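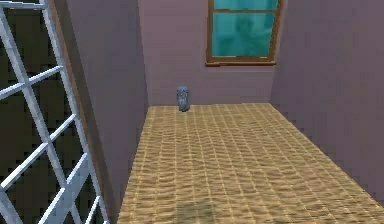
Why did we stop the Larkon test runs this month? The planner was letting the simulated robot drive into an open door at full speed, and we didn't want to carry on toward the real machine until we understood how that could happen.

**Larkon progress report for Buvstead, May 21, 2019**
Prepared by Nantana Rojanasak, Dondstead workshop

I had hoped to open this report with the tray-carrying results, and they are coming along nicely, but you have always been good about hearing the bad news first, so I'll start there.

## What went wrong

We had finished 902 runs in the simulated apartment when one of our overnight logs showed a contact force that made no sense. The robot had been asked to cross the main room to the dining table, and its own map said the way was clear the whole time. The contact record said otherwise. It had pushed into the grid door with its base and kept pushing until the run timed out.

At first we put it down to a hiccup in the physics, which does happen, and I'm a little embarrassed to say that we lost a couple of days to that idea. Then we went back through the earlier logs with a search for the same pattern and found 13 runs with it. Most of them had been marked as successes! The robot had scraped past, reached the table and set down its load, and our scoring only looked at where the load ended up.
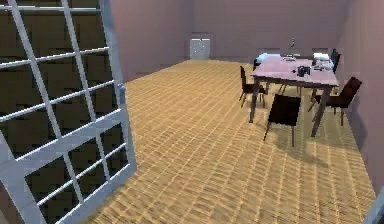

The trouble comes from the way Chacko, our path planner, builds its map. It takes the depth readings, throws away anything very thin as noise, and joins up what is left. With a solid door that works well. A door made of narrow white bars and small panes is another matter, since the readings that go through to the space behind get kept and the ones that land on the bars get thrown out. Chacko ends up believing there is a doorway-sized hole where the door is standing. It is a sensible rule that met the wrong piece of furniture.

There was a second fault underneath, and to my mind it is the more serious of the two. The bump sensor in the simulation did fire in every one of those runs. The stop message was sent, but it waited in the same line as the ordinary map updates, and when the line was full the message was dropped. A robot in somebody's home must never have its stop message standing in line behind the housekeeping.

I want to be very clear that all of this took place in simulation. The real robot has stayed switched off at Dondstead since we found the first bad log, and it will stay off until both faults are closed and checked.

## What we have done so far

- The stop message now has a channel of its own, and the base cuts drive power if that channel goes quiet.
- Scoring counts any contact with a door, wall or piece of furniture as a failed run, whatever happens to the load.
- Chacko keeps thin readings when they repeat in a regular pattern. This helps with the grid door, though it also makes the robot nervous around chair legs, and it sometimes refuses to pull in close to the table.
- Top speed is held to 40 percent in every room while we sort out that last point.

We are now repeating the tests from more starting points in the apartment, including the open stretch of floor between the bed and the table. I'd like the robot to meet the furniture from angles we didn't think of the first time.
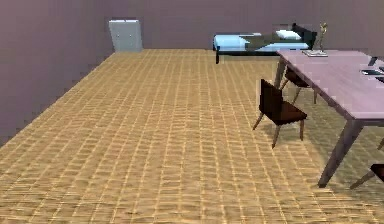
## What this does to the schedule

The first supervised drive with the real robot was planned for the end of May, and I'm asking you to let us move it back by 2 weeks. We don't need extra money for this. The time comes out of the slack we had set aside for the gripper work, which is ahead of where we expected it to be.

The success figures in my last report should be set aside for now - they were scored under the old rule, and I would not want them quoted to your board. I'll send corrected ones as soon as the repeat runs are finished, along with the logs from the 13 bad runs in case your safety reviewer would like to go through them.

One thing I would welcome your opinion on is the speed limit. My own feeling is that we should keep it for the first real drives even if the chair problem is fixed by then. It makes for a slow trip to the table, and the demonstration will need a bit more patience from anyone watching, but I'd sleep better.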